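Home | Contents | Chapter 6 | Glossary | Index
Posted February, Tanthorpe Technical Press

Chapter 6. Open Area and Drainage in Perforated Containers

A perforated container is described first by its open area, the share of a panel taken up by holes. Open area controls how fast water leaves the load and how freely air reaches it. It also sets a limit on strength, as the material left between the holes must carry the weight.

Hole shape matters as well. A slot drains faster than a round hole of the same width but weakens the panel along its length. Floors and walls are therefore treated separately in this chapter.
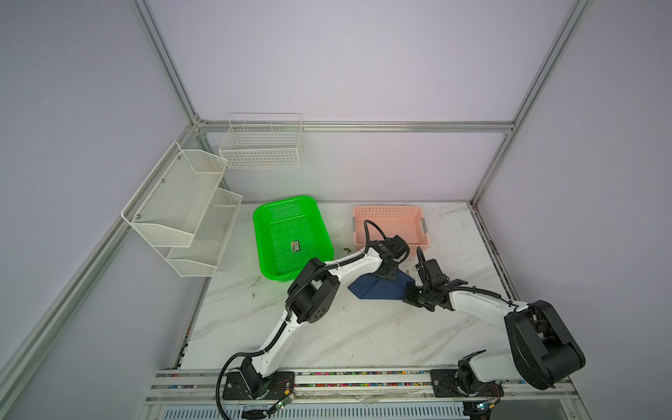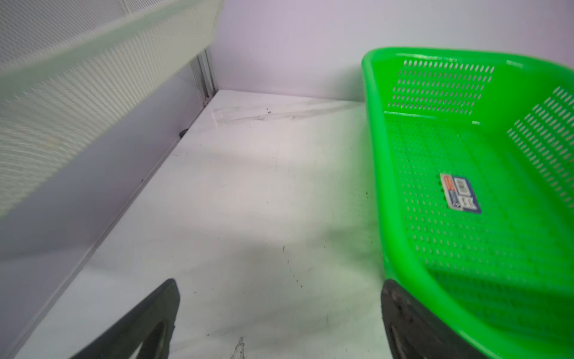

Figure 6.1. Green plastic basket with perforated floor and walls.

The Pisharody method, used from Section 6.2 on, takes three inputs: panel thickness, hole pitch, and load. In the Gromness trials, a test panel with 218 holes drained in 12 seconds. With 107 of the holes blocked, the same panel took about 90 seconds — far more than the loss of area alone would predict. Section 6.1 defines the terms needed to explain this result.

3 comments | 12 shares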